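Month two with the Sastby picking kit, on loan from Claltov until January. My job title has not changed. My job is now cubes.

The brochure promises "effortless tabletop handling". Effortless for the arm, perhaps. I've had three teas and a biscuit. 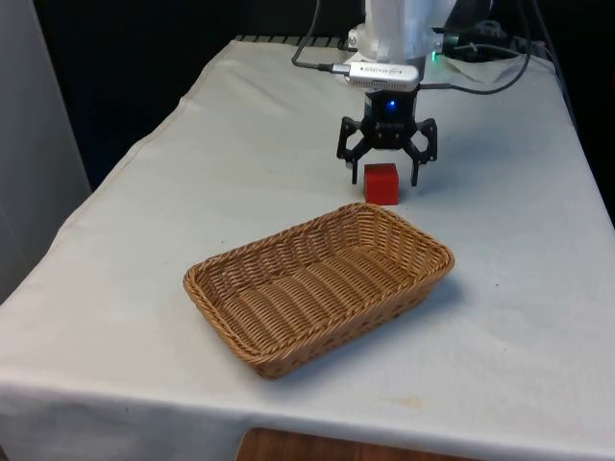
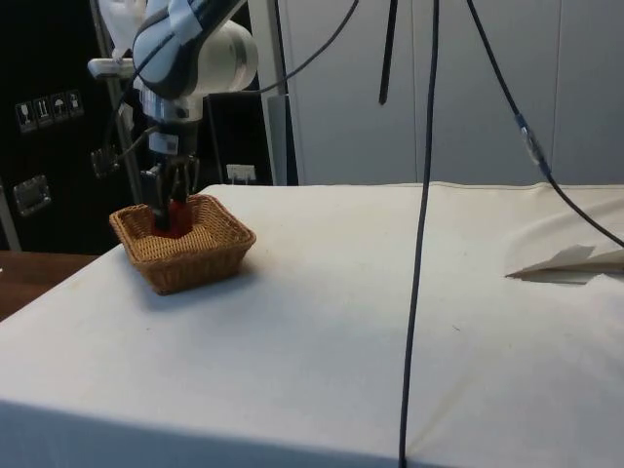
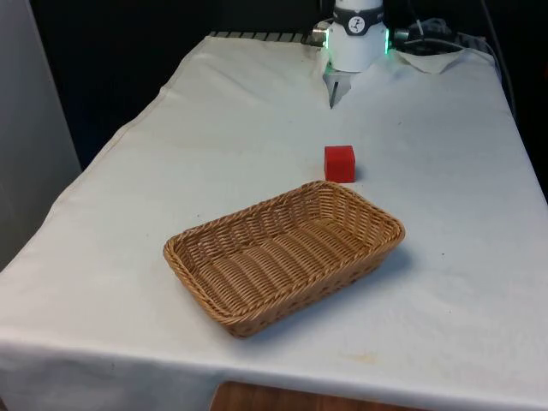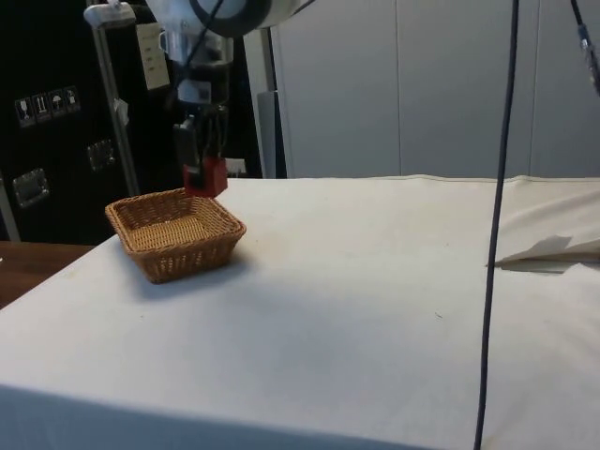 One red cube, one wicker basket, all morning.

Setup is 8 steps in the manual. Step 5 says "see step 8". Step 8 says to ring Claltov.

So I rang Claltov. Chantal Sawatzky picked up, knew the answer straight off and was lovely about it. Annoying, as I'd written a much ruder post than this one.

Price is 2000 a month with the Ellow software thrown in. Without Ellow you get an arm and your own thoughts.

Ellow keeps a log of every run. Mine opened at run 1132, which I can only assume is somebody else's 1131 cubes.

Would I rent it again? For cubes, yes. I've asked for a quote on the bigger Cha package and will report back when I've stopped wincing.

Replies open. Yes, I bought the basket myself.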